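robot club thread, October edition 🧵

chore week! everybody picks one boring job at home and records it so our little arm can learn from it. I got cleaning, lucky me
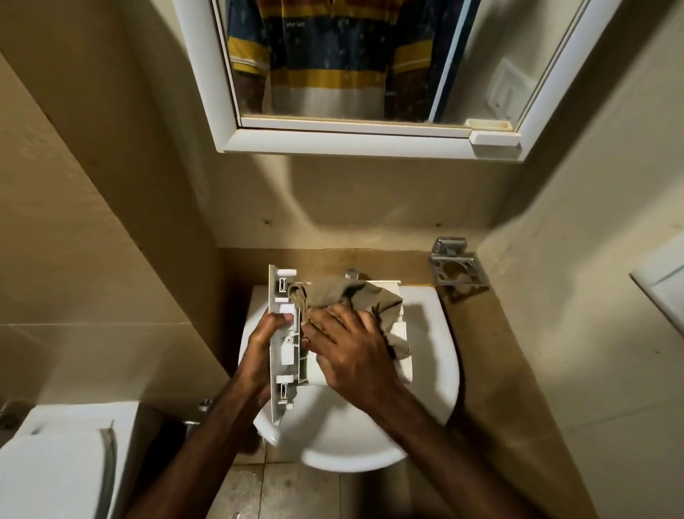 wiping down a white plastic panel over the bathroom sink

we need 200 clips for the Sadmont meet and we're at 13, lol

Azadeh Najafi says cloth is the worst part for the arm because it keeps changing shape. I believe her!!

next up: folding towels. send snacks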